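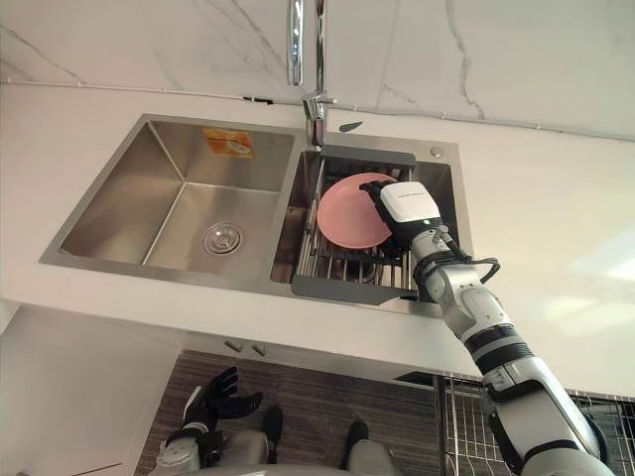

Plate test at the shop sink, boxy gripper on the right arm.

Thread on where the kitchen build has got to. We call it Anden. The short version is that plates are OK and cups are slow.

The shop is a shared one, so the sink is the same sink everyone rinses coffee mugs in. The drying rack sits right in the basin. I wanted it that way. A rack out on a bench is easier to reach and teaches you very little about steel walls and a faucet in the way.

Plates first. A plate leaning on the wires wants to be picked up by the rim. Come in too flat and the fingers hit the rack. I spent most of a month on that one angle.

Log so far is 1187 grasp tries, all objects together. I write down the bad ones too.

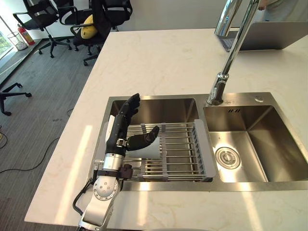 Prunholm, June 14, 2021

Cups. The hand with separate fingers does better on these. Fingers up, thumb around the side, then close slowly. Closing takes 9 seconds right now, and I'm leaving it there until the grip is steady.

The wrist cable still needs a better path. Every time I shorten the loop it pulls at full reach, so the loop stays for now. If you have routed cable past a wrist joint on a long arm, tell me what you used.

Budget question from a few of you: about 600 dollars on small parts since we started. Connectors, screws, sleeving. That doesn't count the arms.

Next up is the dishwasher. The wire rack in the drawer is harder than the sink rack because the tines catch the bottom of a cup.
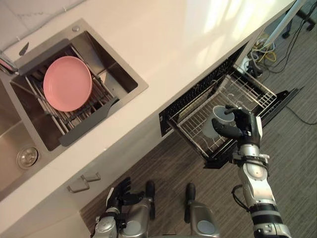
So I bring the cup in high, over the back left, and tip it late. Tipping early swings the knuckles into the wires. I want 30 clean placements in a row before I touch the speed.

Bowls after that. I'll post the finger pad drawings in September when the next set is cut.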